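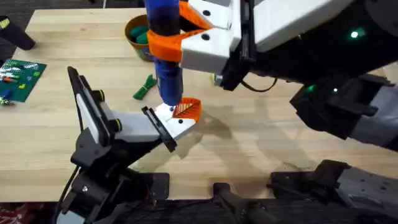 Table with the blue tube

Winivik Tabletop Club – minutes of the March meeting
Start: 7:10 p.m.

Minutes of the last meeting were approved with one correction: the spring league has eight rounds, so the second list change falls after round four.

Cooperative dungeon game
The club's copy of Flalow was played twice in February. Members found the boss cards too weak with five players. Agreed to use the harder deck from now on. The expansion has 283 cards and they all need sleeves. A pack of 1,000 will be ordered, and the rest go to the lending shelf.

Joltport campaign
Two groups are running. The second group is a session behind and will catch up before the harbor siege. House rule on fuel tokens stays – vote was 9 to 4.

Painting contest
Entries close at the end of April. Bases up to 40 mm. Terrain pieces get their own class this year. The El Idrissi shop has offered store credit as first prize.

Money
Balance stands at $891, with almost all dues paid. Door fee stays at $2.

Other business
Question about a second game night. Left open until the hall gives us its summer hours. Lent games are to come back with a parts check, including Flalow, which is short one die.

Closed at 8:40 p.m. Next meeting in April, same room.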